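Por dentro e por fora: como funciona uma mochila

Textos para ler e descobrir — 7 a 10 anos
Por Oľga Havlíček

Uma mochila é um saco que se leva às costas. Parece uma coisa simples, mas tem muitas peças, e cada uma tem o seu trabalho. Neste texto vamos ver que peças são essas e como se arruma uma mochila para a escola ou para um passeio.

Há muito tempo que as pessoas carregam coisas às costas. Os caçadores, os pastores e os soldados usavam sacos de pele ou cestos presos com tiras. As costas e as pernas são fortes e aguentam melhor o peso do que um braço sozinho. Além disso, as mãos ficam livres para abrir portas, segurar um corrimão ou comer uma maçã.

As partes da mochila

O corpo é o saco grande, onde vão os livros e os cadernos. Quase sempre é feito de um tecido resistente, como o poliéster ou o nylon, que são fibras fabricadas a partir do petróleo. A tinta escura disfarça melhor as manchas, e é por isso que há tantas mochilas azul-escuras e pretas.

As alças são as duas tiras que passam pelos ombros. Costumam ter espuma por dentro. Em baixo, têm uma fivela que serve para as apertar ou alargar.

A pega fica no cimo. Serve para pendurar a mochila num gancho ou para a levantar do chão.

O fecho de correr, ou fecho-éclair, tem duas filas de dentes pequeninos. O cursor, que é a peça que puxamos, encaixa os dentes uns nos outros quando sobe e separa-os quando desce. Se um bocado de tecido ficar preso, não se puxa com força. Anda-se com o cursor um pouco para trás e solta-se o tecido com cuidado. 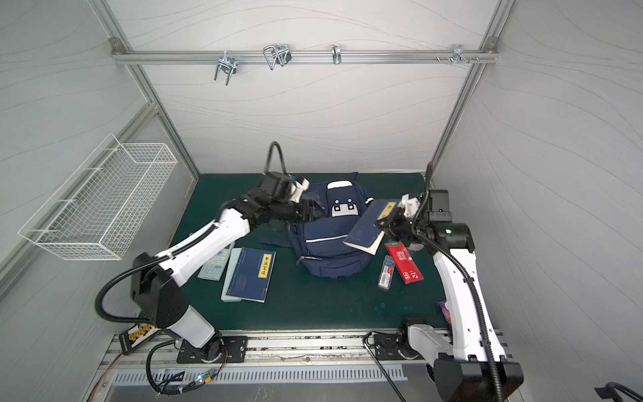 Mochila azul-marinho com uma faixa refletora branca no bolso da frente e uma carinha de desenho animado.

A faixa refletora é uma das partes mais importantes, embora muita gente nem repare nela. De dia parece uma tira clara como outra qualquer. À noite, quando os faróis de um carro lhe batem, brilha. Isto acontece porque o material tem milhares de bolinhas de vidro ou de prismas muito pequenos, que mandam a luz de volta para o sítio de onde ela veio. O condutor vê o brilho e percebe que vai ali alguém.

Como se arruma

Antes de pôr coisas novas, tiram-se as velhas. Deita a mochila numa mesa, com os bolsos virados para cima, e abre todos os fechos. Tira tudo para fora, mesmo as migalhas e os papéis amarrotados.

Depois faz montes: um para os livros e cadernos, outro para o estojo e as coisas pequenas, outro para a comida. O que não faz falta nesse dia fica em casa.

Os livros mais pesados vão primeiro e ficam encostados às costas. Se o peso ficar longe do corpo, a mochila puxa-nos para trás e temos de nos inclinar para a frente, o que cansa. Os cadernos vêm a seguir. A garrafa de água vai de pé, bem fechada, num bolso do lado se a mochila o tiver. 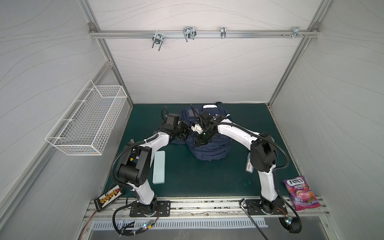 As coisas pequenas perdem-se com facilidade no saco grande. Chaves, lenços e cartões devem ir num bolso pequeno, e sempre no mesmo, para os encontrares sem ter de procurar. Quando há um passeio, os adultos às vezes levam também uma bateria portátil, daquelas que carregam o telemóvel. Essa deve viajar num bolso seco, longe da garrafa e das chaves, e não deve levar pancadas.

Quanto pode pesar?

Muitos especialistas aconselham que a mochila cheia não passe de um décimo do peso da criança. Para fazer a conta, divide o teu peso por dez. Uma criança de 30 quilos, por exemplo, deve levar no máximo três. Um caderno fino pode pesar 200 gramas, um livro grande bem mais, e a água também conta: meio litro pesa meio quilo. A própria mochila vazia entra na conta.

Para saberes o peso da tua, pede ajuda a um adulto e usa a balança da casa de banho.

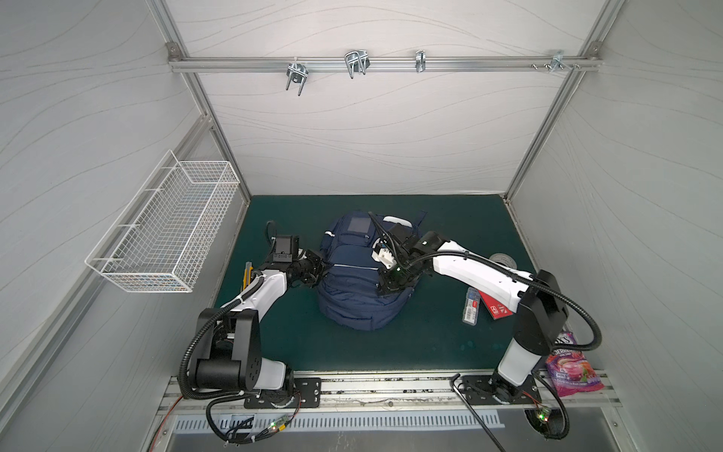
Foto: Arquivo Plovmont

Os bolsos da frente dão jeito porque se abrem sem mexer no resto. Guarda neles apenas coisas leves. Se levarem muito peso, a mochila descai e as costuras vão cedendo.

Como se põe às costas

Usa sempre as duas alças. Com uma só, um ombro trabalha mais do que o outro. Aperta as alças até a mochila ficar encostada às costas, sem balançar quando andas. O fundo deve ficar perto da cintura — nunca a bater nas pernas.

Como se limpa

Em julho, quando as aulas já acabaram, é boa altura para a limpar. Esvazia-a, vira-a ao contrário e sacode-a na rua. Passa um pano húmido com um pouco de sabão por fora e por dentro, e deixa-a secar à sombra com os fechos abertos. Antes de a meteres na máquina de lavar, lê a etiqueta com um adulto, porque nem todas as mochilas podem ser lavadas assim.

Palavras difíceis

Cursor: a peça do fecho que se puxa.
Costura: linha que une dois pedaços de tecido.
Refletor: material que devolve a luz.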